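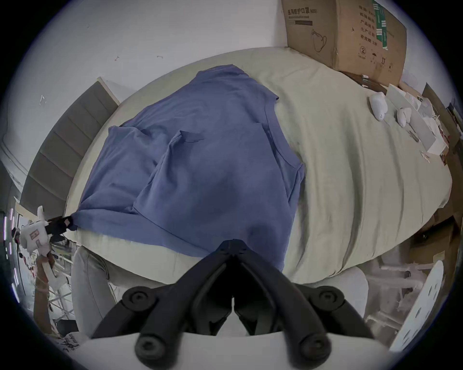 Streaming Live Sports at Home: Setup Tips for Fight Nights and Other Big Events

Most playback trouble during a live event comes from the home network. The checks below take more than 10 minutes and should be finished before the undercard starts.

1. Use a cable for the main screen. Wi-Fi speed changes with distance, walls and other traffic. A flat Ethernet cable will run under most rugs and along a baseboard. Fasten it with clips, not staples.
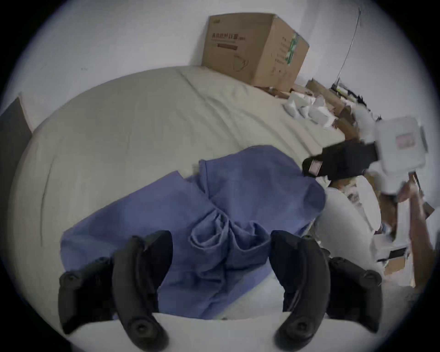

2. Update the app the day before. Event apps such as Sulia and Plustden tend to release a new version shortly before a large broadcast. Open the app, install the update, sign out and sign in again. Write the password down if you have to enter it with a remote.

3. Pay early. Payment pages slow down in the last hour. Check that the purchase shows in your account, and note whether it covers the replay.

4. Count active devices. A standard Plustden login allows 3 streams. A tablet left playing in another room uses one of them.

5. Turn off motion smoothing. It adds processing delay and leaves a halo around fast gloves and feet. On Bevan sets the option is under Picture, then Advanced. "Sports" mode often switches it back on, so check again after changing modes.

6. Fix audio lag at the soundbar. Set the TV output to PCM first. If speech is still off, adjust the delay in small steps during a studio segment - lips are easier to judge than punches.

Router placement

Keep the router off the floor and at least six feet from a microwave. The Clokska unit we use runs warm, so it sits on an open shelf with the vents clear. Restart it in the afternoon. A restart during the main event will cost you a round.

If the picture still buffers, lower the resolution by one step by hand. Automatic quality control reacts slowly on a crowded line. Phone alerts for scores and results should be switched off, as a stream can run 69 seconds behind the arena.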